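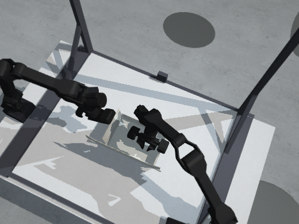

Why Concrete Gets Hard

Concrete starts as a thick gray mush and ends up as something like stone. Many people say that it "dries." The correct word is "cures," and the two words mean different things.

What is in it?

Concrete is made of cement, water, sand and small stones. Cement is a fine powder. It is made by heating crushed limestone and clay in a very hot oven called a kiln. The sand and stones take up most of the space. The cement and water make the paste that holds them together.

What happens when water is added?

The water joins with the cement in a chemical reaction called hydration. Tiny crystals begin to grow on each grain of cement. They spread into the gaps and lock together, a bit like the hooks on a strip of sticky fastener. The reaction gives off heat. The inside of a thick block can become much warmer than the air outside.

If the water leaves too soon, the crystals stop growing and the concrete stays weak. This is why builders often cover a new floor with plastic sheets or spray it with water. Concrete can even harden under water – the piers of the Lingate footbridge were poured that way.

How long does it take?

Most concrete is firm enough to walk on after a day or two. It keeps getting stronger for weeks. The floor of the Gerivside sports hall was left for 30 days before any heavy equipment was moved in. It is 11 meters wide and has thin grooves cut across it. Concrete shrinks slightly as it cures, and the grooves make any cracks form in straight lines.

Words to know

Cement: the powder that reacts with water.
Hydration: the reaction between cement and water.
Kiln: a very hot oven.
Pier: a strong post that holds up a bridge.

Next page: Why is steel put inside concrete?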